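Trirar 48-Piece Flatware Set, Polished Finish: Long-Term Review

Posted 5th December | Kitchen & Table

Price paid: $189
Pieces: 48 (service for eight, plus serving pieces)
Finish: polished stainless
Bought from: Pascual, the Zurnville store
In use: since February

I don't trust flatware marketing. Every set on the shelf is "heirloom quality," every set is "perfectly balanced," and most of them come in a box with a magnet in the lid so you'll feel better about the price. The Trirar box has the magnet. It also has a ribbon, a booklet about the design philosophy of the fork, and a polishing cloth about as big as a playing card.

I bought it anyway. Our old set was a mix of three patterns and we'd reached the stage where somebody at dinner always got the bad knife. I paid for this one myself, and Trirar has never sent me anything.

What you get

Eight each of dinner knives, dinner forks, salad forks, soup spoons and teaspoons. That makes 40. The remaining eight are where the number starts to look padded. You get two serving spoons, a serving fork, a slotted spoon, a butter knife, a sugar spoon, a cake server and a thing the booklet calls a "condiment ladle." I have used the serving spoons a lot. The condiment ladle has been used for mustard twice, and both times a teaspoon would have done it with less washing up.

If you're comparing this with a 40-piece set from someone else, ignore the bigger number and compare the forks. You're going to be eating with the forks.

First impressions

Heavy. Trirar leans hard on weight in its advertising and they haven't lied about that part. The dinner knife is the heaviest thing in the set and it's too heavy. Rest it on the rim of a plate and it slides off backward, handle first, onto the table. We've gotten used to laying it flat across the plate, but I shouldn't have to learn a new habit for a knife.

The spoons are much better. The bowl is rounded, the neck is narrow, and the handle stays slim where a lot of "modern" sets go wide and flat like a tongue depressor. I like a slim handle. My father-in-law, who has arthritis, does not, and when he comes over he gets one of the old spoons from the back of the drawer. Try before you buy if anyone in your house has trouble gripping things. Pascual had a loose place setting on the counter when I was there, and they let me pick it up and wave it around for as long as I wanted.

The shine

This is the main selling point and it's the part I was most suspicious of. "Mirror polish" can mean anything. On my last cheap set it meant shiny in the store and gray by summer.

Out of the box the Trirar pieces really were bright. The question is what happens after months in a dishwasher, a drawer and the hands of two teenagers, so I've been laying the pieces out on the table every so often and looking at them in daylight. A pale table is good for this, by the way. On a dark tablecloth everything shiny looks expensive.

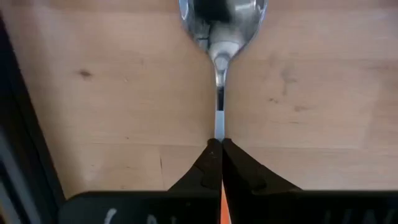
The spoons have held up best. They still throw back whatever is above them, light fixture included, and I'd have to hunt for a reason to complain. The knives are another matter. Ours have fine scratches all down the flat of the blade, the kind you only see when you tilt them, and they showed up within the first month. Trirar's booklet says this is "the natural patina of a well-loved table." Fine. My old knives had a patina too and they cost a quarter as much.

Fingerprints are a nuisance. Set the table with slightly damp hands and every handle has a thumb on it. If you want the look without the smudges, Trirar sells the same pattern with a brushed finish, and if I were buying again I'd think hard about that one. The brushed version wasn't in stock when I went, so I can't tell you how it wears.

Dishwasher

The box says dishwasher safe. The care leaflet, which you only see after you've opened the box, says dishwasher safe but please avoid lemon-scented detergent, please remove promptly at the end of the cycle, please don't mix with other metals, and please dry by hand. I count that as a hand-wash set with good lawyers.

I ignored most of it. Here's how that went.

Water spots: yes, plenty, mostly on the soup spoons. We have hard water. Rinse aid helped. A dish towel helped more.

Rust: two small brown specks on one dinner knife, near where the blade meets the handle, after it sat in the basket overnight. They rubbed off with baking soda and a wet finger and haven't been back. I still didn't love seeing them at this price.

Nesting: the soup spoons fit together so neatly that they stack up in the basket and come out dirty on the inside. Alternate them with forks, or put them in handle up and handle down by turns. This has been my biggest everyday annoyance and I haven't seen it mentioned in a single other review.

Eating with it

Dinner fork: good. The tines are long enough to hold spaghetti and the tips aren't sharp enough to hurt. No bending so far, and I've pried open a paint can lid with one, so draw your own conclusions.

Salad fork: too close in size to the dinner fork. In the drawer they're nearly impossible to tell apart without pulling them out. We've given up sorting them and everyone takes whatever comes to hand.

Soup spoon: a little deep for my taste. You have to tip your head to get the last of it. The kids like it for cereal.

Teaspoon: the best piece in the set. It's the right size for yogurt, it fits in a jam jar, and it's long enough to stir a tall mug without dipping your fingers in the coffee. I'd happily buy a dozen of these and skip the rest, but teaspoons aren't sold singly. I asked. You can get a pack of four at $30, and that's a lot for four teaspoons.

Dinner knife: see above. It cuts chicken and soft vegetables. It does not cut steak, whatever the fine serration on the blade is supposed to be for. You'll want separate steak knives.

Compared with the Utex

The obvious rival is the Utex set, which was on the next shelf over and cost more than $200 for fewer pieces. I've eaten with it at my sister's house many times. The Utex knife is better, no argument: lighter, sharper, stays on the plate. The Utex spoon has a squared-off shoulder that catches on my lip, and I'd be reminded of it three times a day. Shine is about equal to my eye. Hers goes in the dishwasher every night with no towel drying and doesn't look any worse than mine, and that says something about how seriously to take the leaflet.

If knives matter most to you, pay the extra. If you live on soup and cereal, don't.

The warranty

"Lifetime," in big letters. Read the small ones. It covers breakage and "manufacturing defects" and leaves out scratches, stains, rust, discoloration and anything caused by a dishwasher. I've never broken a spoon in my life, so I'm not sure what I'd be claiming for. You also need the receipt and the original box, and the box is enormous.

Storage

The handles are longer than average. The knives wouldn't lie straight in our old drawer tray and had to go in at a slant, so I ended up buying a new tray. Measure yours first. The cake server doesn't fit in any tray I've found and lives in the jar with the spatulas.

Things I liked

Spoons still bright after months of daily use
Slim handles, comfortable for most of us
The teaspoon, in every respect
Nothing bent

Things I didn't

Knife slides off the plate
Knife blades scratch early
Soup spoons nest in the dishwasher basket
Serving pieces that exist to get the count up
Care instructions that take back what the box promised

Should you buy it?

At full price, I'd hesitate. You're paying for a lot of polish and a nice box, and the weakest piece is one you'll use at every dinner. I'd be quicker to recommend it on sale, or to somebody who already owns knives they like. I've kept mine, and the old mixed set has gone to the garage for camping, apart from the one spoon for my father-in-law.

Rating: 3.5 out of 5. I'd have given the teaspoons a 5.

Update to the above: a reader asked whether the forks mark white plates. Ours have left a few faint gray lines on the everyday stoneware. They come off with a paste of baking soda. I've had the same from every stainless set I've owned, so I didn't take points off for it.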